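Home News Stiverell releases updated bin-picking planner

22 October 2019

Software firm Stiverell has released a new version of Gidow, its grasp and motion planner for bin picking. The main change is in how the planner treats the walls of the bin. Earlier versions kept a fixed margin from every wall, so parts lying in the corners were often skipped.

The new version checks the shape of the whole gripper against the bin on each pick - cables and hoses included - and allows a closer approach when the path is clear. If no safe grasp is found, it tries a different wrist angle before moving on to the next part.

Stiverell tested the release at its Rivas site. Over 2729 attempts on mixed blocks, 2493 ended with a part picked and placed. The previous version was not run on the same set. The company said 39 attempts were stopped by the collision check.
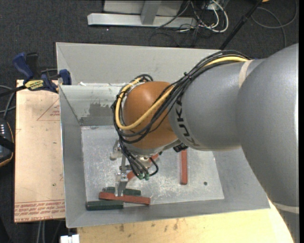

Clendel

Red and green blocks lie near the front-left corner of a metal bin, with the gripper of a KUKA arm over them.

Gidow is free to existing licence holders. A version with support for two arms is planned for January.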